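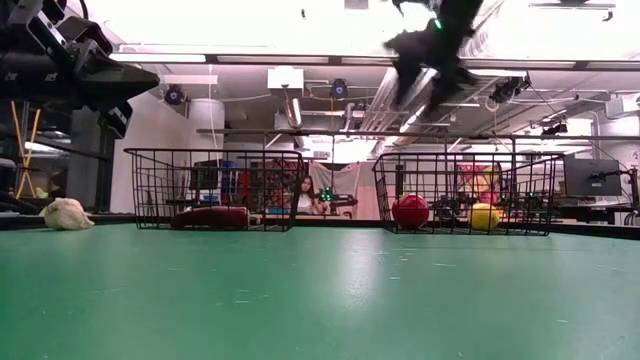 Two wire baskets, green table.

December, 6:40 in the morning

Boiler pressure had dropped again overnight. I topped it up to the mark and logged it. The loss is slow enough that I suspect the relief valve and not a pipe joint, but I will give it another week before I take the casing off.

Humidity in the back bedroom read 62 percent at waking. Window closed, door closed, radiator on its lowest setting. With the door left open the night before, the reading was lower and the glass was clear. I have started leaving a dry towel along the sill so I can judge the condensation by weight in the mornings. It is a crude method, but the kitchen scale is accurate and the towel is always the same towel.

Main work today was the bread. I have been keeping the rye starter on a twelve-hour feeding schedule and it has become too sour for the plain loaf. The flour is the dark one from Rathjen, and it ferments faster than the bag I had in the fall. I moved the jar from the shelf over the radiator to the floor of the pantry and cut the seed portion in half. At noon it had risen to the lower rubber band. Yesterday at noon it had passed the upper one and collapsed. So the change is in the right direction, though I altered two things at once and can't say which of them did it.

Mixed the dough at 1:15. Water a little cooler than usual. Salt held back for the first rest, then worked in by hand. The dough was stiff at first and loosened after the second fold. I skipped the fourth fold. Shaped it at 5:30, into the long tin, with the seam down. I oiled the tin properly, corners included, after what happened with the last one.

Naomi Were called while it was proofing. She has finished the index for the Sullurham parish book and wants me to check the entries against the page proofs. There are 2772 entries. I told her I could do the letters A through G before the end of the month and that she should ask Subira for the rest. She had already asked Subira. We agreed on a rule for the farm names: as printed, no modern spellings, with a cross-reference where the two differ by more than the final letter. I would have preferred to cross-reference all of them, but the page limit is fixed.

Did the first stretch of A after the call. Found one wrong page number and one surname filed under the given name. The method that works best is to read the proof with a ruler under the line and keep the index on the left. Going the other way, index first, I lose my place.

Baked at 8 in the evening. Hot oven for the first part, then turned down, tin out for the last ten minutes. I tested the center with the probe and it read 95 Celsius, so I took it out. Crust is darker on the left side, as always. The oven door seal on that side is newer than the other and I think the air moves unevenly. I should turn the loaf halfway through and I keep forgetting to. Wrote TURN on a strip of tape and stuck it to the timer.

The loaf is on the rack under a cloth. Rye should not be cut the same day. I will cut it tomorrow evening and compare the crumb with my notes on the last two.

Subira Chege left a message about the Pladach bus. The early one now leaves from the lower stop until the road is repaired, and the later ones are unchanged. I copied the times onto the card by the door. If I take the early one I need to be out of the house ten minutes sooner, which means feeding the starter before I wash.

To buy: rubber bands, a second probe battery, salt, lamp oil. Return the sieve to Naomi.

Pressure at 10:30 p.m. unchanged since morning. Towel weighed and laid on the sill. Bedroom door open tonight.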